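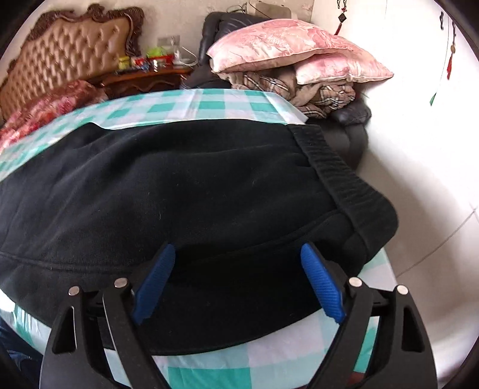 Progress report for November: the bedroom and the clothes

Hi Canan,

I promised you something before the month ran out, so this is where we've got to with the Pondora house. Short version: the bedroom is going well, the hallway closet is not, and I've spent less than I thought I would (hooray!).

Clothes first, as they've eaten most of my time. Everything gets laid out on the bed, because the dresser top is too small and I refuse to fold on the floor again. Dark fleece is the worst of the lot. It shows every speck of lint, and on anything thick the lower edge wants to puff up into a roll when you turn it under. I've started smoothing from the ribbed band outward and then folding, and the piles stand up much better that way. Kaan still folds in thirds and I've given up arguing with him.

The teal and white checked sheet is staying on the bed for now. I know you wanted plain white, but the squares are really handy for lining up a sleeve or a hem, and it looks cheerful with the red and pink quilt pushed up by the headboard. Speaking of the headboard, please don't let Necati talk you into replacing it! The carved wood is lovely and the tufted panel only needs a gentle going-over with the soft brush. I asked Duman for a price on a proper upholstery clean and they said 600, so I'd like to try the brush first.

Money: you gave us 1,000 for storage and supplies. So far 13 fabric bins have come in from Cliteck, and I've ordered 28 more hangers, the wide kind, for the heavier tops. Receipts are in the blue folder, apart from the one for lint rollers, which I'm still hunting for.

Still to do: the winter bedding, Ozan's boxes, and that closet. The rod sags in the middle and I don't want to hang coats on it until Taner has had a look. He can come any morning after nine if you'll leave the key at Plallbridge.

Can you let me know about the quilt, too? It could go in a bin or stay out through the cold months, and I'd need to know before I label the shelves.

Talk soon!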